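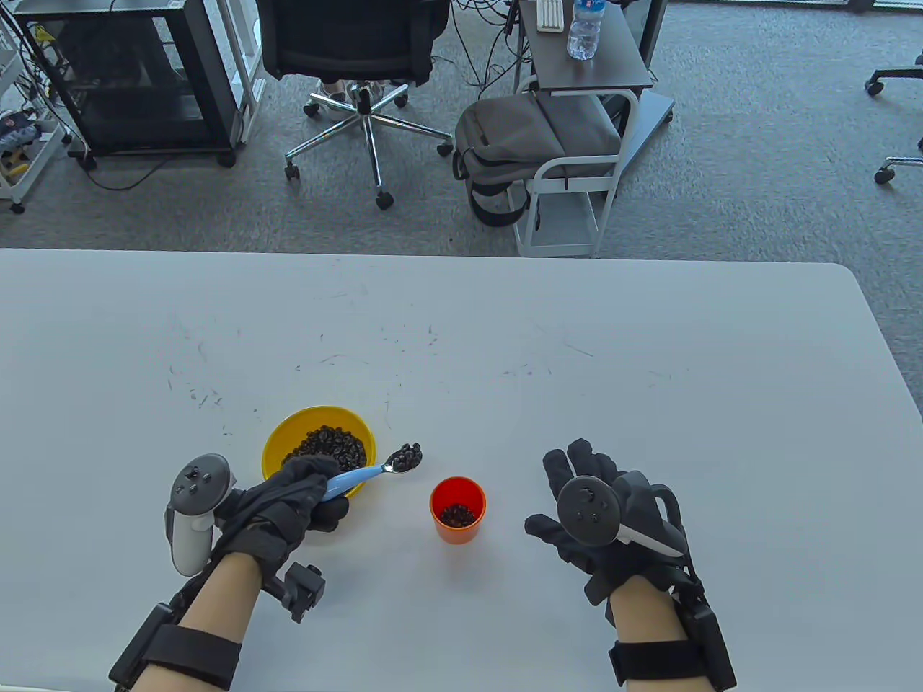 ## Ticket 700: Umfüllstation, Bohnen kommen nicht dort an, wo sie sollen

**Gemeldet von:** Yiran Shao
**Bearbeitung:** Zhuoran Cheng
**Ort:** Lodwood, Raum mit dem Teppich
**Eröffnet:** 6. August 2024
**Status:** in Arbeit, mit Hoffnung

### Problem

Beim Löffeln der Kaffeebohnen aus der gelben Schale in den orangen Becher geht Ware verloren. Laut Zettel an der Tür sollen 200 Gramm in der Schale liegen, am Abend waren zuletzt noch 73 Gramm in Schale und Becher zusammen nachzuweisen. Der Rest befindet sich vermutlich im Teppich. Der Teppich ist grau, die Bohnen sind dunkelbraun, man sollte sie also finden. Man findet sie mit dem Fuß.

### Bereits probiert

1. **Langsamer löffeln.** Hilft, bis jemand etwas sagt. Danach wieder normales Tempo.
2. **Weniger auf den Löffel nehmen.** Mit ein paar Bohnen pro Fuhre fällt kaum etwas daneben. Dafür dauert ein Becher so lange, dass man in der Zeit auch Kaffee trinken gehen könnte.
3. **Größeren Löffel bestellt.** Plumach hat einen Schöpflöffel geliefert, mit dem man Eintopf ausgibt. Er ist breiter als der Becher. Zurückgeschickt.
4. **Schale weniger hoch füllen.** Wurde von mir eingeführt und von Unbekannt wieder abgeschafft. In der Schale liegt weiterhin ein Berg.

### Kommentar Zhuoran Cheng

Habe mir die Sache angesehen. Der hellblaue Löffel mit der Metallspitze ist in Ordnung, den bitte nicht weiter verdächtigen. Der Becher ist klein und der Weg dorthin führt über den Schalenrand. Wer den Löffel gehäuft über diesen Rand zieht, streift ab, und was abgestreift wird, rollt. Kaffeebohnen rollen übrigens schlecht, aber ausdauernd.

Vorschlag:

- Becher direkt an die Schale stellen, sodass sich beide berühren.
- Löffel erst über der Schale kurz stillhalten, dann hinüber.
- Unter beides ein Tablett mit Rand. Kyriakidis hat eines in der Teeküche, es trägt derzeit eine Topfpflanze.

### Kommentar Yiran Shao

Becher herangerückt, 53 Löffel umgefüllt, drei Bohnen auf dem Tisch, keine auf dem Boden. Tablett noch nicht da, die Pflanze hat offenbar ältere Rechte.

Neues Problem: Wenn der Becher an der Schale steht, schiebt man beim Schöpfen die Schale gegen den Becher. Einmal ist er gekippt. Inhalt zum Glück überschaubar.

### Kommentar Zhuoran Cheng

Dann eine Fingerbreite Abstand und die Schale mit der anderen Hand halten. Eine rutschfeste Unterlage von Plestness liegt im Schrank, zweites Fach, unter den Servietten. Bitte zuschneiden, die ganze Rolle braucht es nicht.

### Nebenbefund

Die weiße Tischplatte hat graue Schlieren und Striche, die nach Stift aussehen. Mit Wasser abgewischt: unverändert. Mit Spülmittel: unverändert, duftet jetzt aber nach Zitrone. Spiritus steht auf der Einkaufsliste. Bitte bis dahin keine Zielmarkierungen für Becher direkt auf den Tisch malen, dafür gibt es Klebeband.

### Offen

- [x] Löffel rehabilitiert
- [ ] Unterlage zuschneiden
- [ ] Tablett, nach Einigung mit Kyriakidis
- [ ] Teppich saugen, vorher Schuhe an
- [ ] Bohnen vom Boden **nicht** zurück in die Dose. Ich habe die Dose gesehen, ich weiß, dass es passiert ist.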